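Rules for hand-held gripper sessions at a sink counter
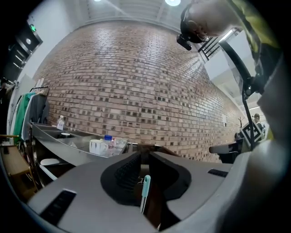 Posted by Biljana Softić in Working notes, September

Version 4 of our rules is in use. Changes from version 3:

Pads. Check the foam for tears before each block. Replace both together, never one.

Slim objects. Pens and similar go upright between the pads, gripped along the ribbed faces. A tilted grip is logged as a fault, even if the object stays put.

Counter. Mugs, bottles and glass stay clear of the sink edge.

Marker board. Do not move it during a block. If it is knocked, stop and start a new one.

Blocks. 16 repeats, then a break. Tiago Patrício wanted 18, but I have kept the lower figure until the Varico logs are checked.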